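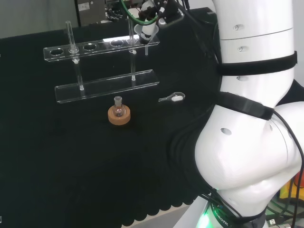 Test tubes in their acrylic rack, with the little round-bottomed flask in front.

Looking after glassware at the workbench

I've had a soft spot for lab glass ever since I bought a mixed box of it at the Clostby sale, and I now use it for all sorts: decanting bits of dye, rooting cuttings, measuring out small amounts of wood stain. A few of you wrote in after the jam jar page asking how I keep it all in one piece, so I've put my habits down in one place. Some of them I learnt the expensive way (sorry, second-best flask).

Put a dark cloth down first. Clear glass on a pale worktop more or less vanishes, and a thin tube lying on its side is very easy to sweep onto the floor with your sleeve. On black cloth you get a bright line along every rim and you can spot a chip before your finger finds it. Mine is a plain fabric remnant, washed at a hot setting so it doesn't shed fluff. Don't fuss about ironing it, but do smooth it flat where the rack is going to stand, and watch the bit that hangs over the front. I once caught a hanging edge in my apron pocket and the whole lot came with me.

Acrylic racks are lovely and I much prefer them to my old wire one, which scratched everything. You can see right down to the bottom of the tube, so you know when it's properly seated. They do need gentler treatment than you'd think, though. Never use spirit or strong window cleaner on clear acrylic, as it can craze and go cloudy round the holes. Lukewarm water, a drop of washing-up liquid, a soft cloth, and that's your lot! I bought a tub of Verneck polish for mine and it sat in the drawer until the lid rusted.
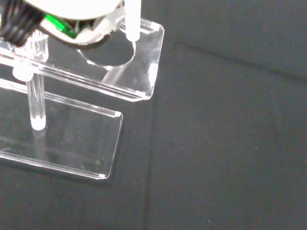
The corners where the rods meet the plates are where the muck collects. A cotton bud does the job, or an old soft toothbrush if it's been neglected. While you're in there, hold the bottom plate still and give the top one a very light twist. If it moves, see to it before you load it with glass. On my rack the end caps just needed nipping up by hand — no tools, please, because acrylic cracks very suddenly and then you're shopping for a new one.

When you fill a rack, leave gaps. I know it's tempting to put a tube in every hole, but fingers need room, and two tubes knocking together at the rim is how most of my chips have happened. Lift straight up, holding the tube just below the top, and don't tilt until the bottom has come clear of the upper plate. Putting one back is the same in reverse. Go slowly, find the base with the bottom of the tube, then let go.

Round-bottomed flasks are another matter. They look so sweet, and they'll roll away given half a chance. A cork ring sorts that out, and if you only buy one thing from this page make it that. Cork has a bit of grip and a bit of give, and it doesn't mind the odd drip. I got mine from Akande, in a set with two bigger ones I keep for the larger flasks. Before I had them I used a rolled tea towel, which is fine for drying but too wobbly for pouring.
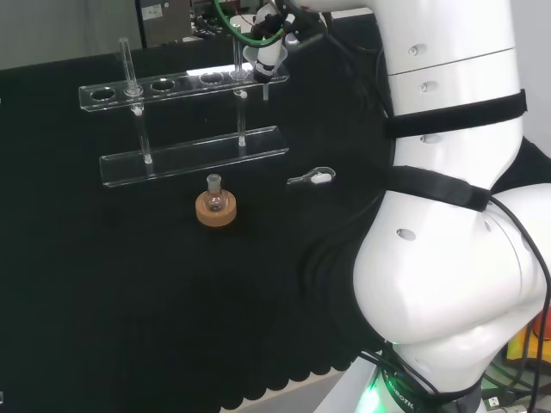
Set the ring down first, get it nice and level, and then lower the flask in with the neck pointing straight up. Keep it a hand's width from anything tall if you've the space. Small odds and ends (clips, stirrers, stoppers) go off to one side where you won't be reaching over the glass to get at them. I used to pop mine in a saucer, and I really ought to go back to doing that.

For washing, line the sink with a towel and do one piece at a time. A narrow bottle brush is best for tubes, but check the tip has bristles on it and no bare wire, or you'll push straight through the bottom. Dried-on dye wants an overnight soak. Ground-glass necks should be wiped round well and stored with the stopper out, or with a slip of paper between the two, otherwise they stick and you'll be at it for days.

I store the spares lying down in a Rekton drawer box with strips of felt between the rows, and anything with a chipped rim gets wrapped in newspaper and put out with the rubbish, well taped up.

Next time I'll do stoppers and corks, including how to free one that's stuck fast.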